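How to Keep an Invention Notebook That Your Patent Attorney Can Use

Filed under: Working with Inventors

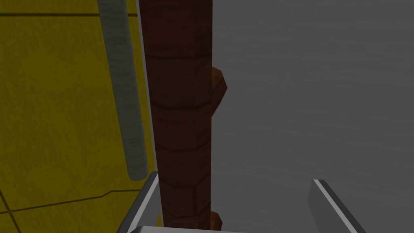

A computer rendering of a reddish-brown column with two knobs on its right side.

An invention notebook is a dated record of what you thought of, what you tried and what came of it. In the United States the patent generally goes to the first inventor to file, so a notebook won't win you a race the way it could under the old rules. It still matters. It shows who contributed what, it helps if someone claims they gave you the idea, and it saves hours when the application gets drafted.

You need a bound notebook with numbered pages, a pen with permanent ink, and one person who can understand your work and keep quiet about it.

Step 1. Set up the book

Write your name, the project name and the start date inside the cover. If the pages aren't numbered, number them all before you write anything else. Leave the first two pages for a table of contents and fill it in as you go.

Use one book per project if you can. Hashini Abeysekara kept her Hinimero hinge and a kitchen timer in the same book, and when a possible licensee asked to see the hinge pages, 62 of them had to be copied one at a time with the timer notes covered up.

Step 2. Write the first entry

Start with the problem in a sentence or two. Then write down your solution in enough detail that a person in your line of work could build it. Include:

Parts and how they connect
Materials, with substitutes you think would also work
Sizes or ranges, if size matters
The order of steps, if it's a process
Anything you believe is different from what's already sold

The substitutes are the part most people skip. If your note says only "steel pin" your attorney has to come back and ask whether brass or nylon would do. Put it down the first time.

Step 3. Add sketches

A sketch doesn't have to be pretty. Draw the thing from more than one side and label each part with a number. Use the same number for the same part on every page. If part 9 is the latch, it stays the latch, even if you redesign it.

Computer drawings can be printed and pasted in. Sign across the edge of the printout so that your signature runs onto the notebook page. Write the file name next to it and keep the file.

Step 4. Record tests, including the bad ones

Write what you tested, how you set it up and what happened. Failed tests go in too. They can help show that the solution wasn't obvious, and they keep you from repeating yourself in March when you've forgotten what you did the fall before.

A usable entry looks like this:

Sun 22 May. Steyn clamp, second version. Loaded and released 2000 times by hand crank. Spring held. Jaw pad came loose at the end, glue failed on left side. Will try a screwed pad. See p. 113 for earlier pad.

It's short, but someone else could follow it.

Step 5. Sign and have it witnessed

Sign and date each page when you finish it. Then have your witness read it and write "Read and understood" with a signature and date. The witness should not be a co-inventor. A relative is allowed but may carry less weight than a coworker or a friend with no stake in the project.

Get a confidentiality agreement signed before the witness sees anything. Dzintra Strazds and Marthinus Adams trade witness duty on their separate projects once a week, and one signed agreement covers both of them.

Step 6. Fix mistakes the right way

Draw a single line through the error so it can still be read. Initial and date it. Don't use correction fluid, don't tear out pages, and don't go back to squeeze new ideas into old margins - make a new entry and refer to the old page. Cross out large blank areas with a diagonal line.

Keeping it electronically

Electronic notebooks are fine if the program stamps each entry with a time and keeps earlier versions. A plain word processor file is weak, as the dates are easy to change. If you use one anyway, save a PDF of each entry and send it to yourself and your witness.

What a notebook doesn't do

It doesn't give you any patent rights. Neither does mailing yourself a sealed letter. If you're close to showing the product at a trade fair or putting it up for sale, talk to a registered patent attorney or agent about filing first. The U.S. allows one year from your own public disclosure in most cases, but many other countries give you no grace period at all.

Next: Preparing for Your First Meeting with a Patent Attorney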